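Home Workshop Forum > Furniture and Surfaces > White table tops, marks and how to shift them

dunmow_pete
Bought a second-hand Rundby table for the spare room, big white top, rounded corners. It's going to be a sewing and cutting table for my wife and a sorting table for me. The top is sound but it has a fair few thin grey lines on it that don't come off with washing-up liquid. Are these scratches, and if so is there any point trying to do something about them? I paid 17 quid for it so I'm not heartbroken either way.

marlpit
Run a fingernail across one. If the nail catches, it's a scratch. If it slides straight over, it's something left on the surface by whatever was dragged across it, usually metal or rubber. Most of the lines on mine were rubbed off scissors and a steel rule.

dunmow_pete
Tried it on four of them. Nail slides over three. The fourth one catches a bit.

Rohani Subramaniam
The three should come up with a damp melamine sponge. Go lightly, use very little pressure, and wipe with a clean cloth afterwards. Try it first at the back edge where it won't show. I look after the tables in a shared workroom and do this every July when we're shut.

tillyandco
I wouldn't use a melamine sponge on anything white and smooth. It's an abrasive. You get rid of the line and end up with a dull patch, and in low sun the dull patch looks worse than the line did. Bicarb paste and patience.

marlpit
Bicarb is an abrasive as well.

tillyandco
A much softer one. I did my kitchen table with a sponge and regretted it. I'm only saying what happened to mine.

Rohani Subramaniam
It depends on the finish. A gloss top will go dull, I agree with that. Ours are closer to satin and I've not had a dull patch yet. Pete, which is yours?

dunmow_pete
Somewhere in between. It reflects the window but you couldn't read anything in it.

killick_j
Has anyone used the Killex cream? There's a tube of it in the hardware shop near me, says it's for worktops and baths.

tillyandco
Used it on a bath. It was all right on the bath. Smells strongly and takes a lot of rinsing. I haven't tried it on a table.

oldfenroad
For the one that catches, leave it alone. I went at a scratch on a white desk with wet and dry paper, started at 200 and worked up to 2000, and took the colour off in a patch the size of a saucer. Starting that coarse was stupid, I know. But I don't think starting finer would have saved it, the white layer was just thin.

marlpit
Agreed. Fill it or ignore it. Unico do a white wax stick, though matching the white is a pain.

dunmow_pete
Will ignore it then. What about stopping new ones? My wife will be using a rotary cutter and pins on it.

Rohani Subramaniam
Cutting mat for the cutter, and don't slide the mat about. Grit gets under it and does the damage. Wipe the top before you put anything down. Felt pads under the sewing machine if it has hard feet.

killick_j
Or cover the whole thing. I've got a Somboon oilcloth on mine and never think about it.

tillyandco
Cloth moves when you're feeding fabric through though. I gave up on that after 2 weeks.

dunmow_pete
Mat it is. Before I start, what sort of marks do other people put up with? I'd like to know if I'm being fussy.

Rohani Subramaniam
You probably are a bit! Ours get used all day and I stopped chasing the faint ones. There's a thin dark mark on this one, slightly right of the middle, and I'm not certain myself whether it's a scratch. From a normal standing distance I'd leave it. The rest of the top is smooth, and if I worked at one little line I'd worry about making a patch in the middle of it. My rule is that if it doesn't catch a sleeve or show through thin paper when someone is tracing, it stays. 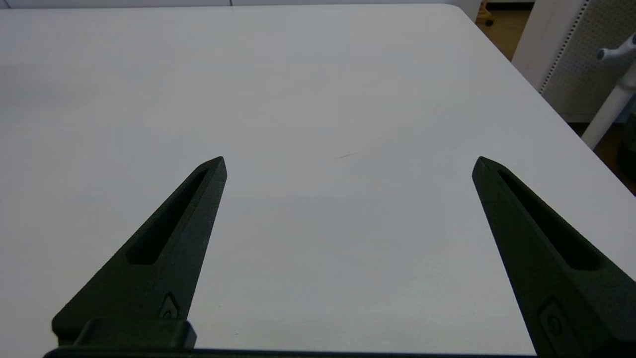 Related thread: Refitting loose castors on wooden chairs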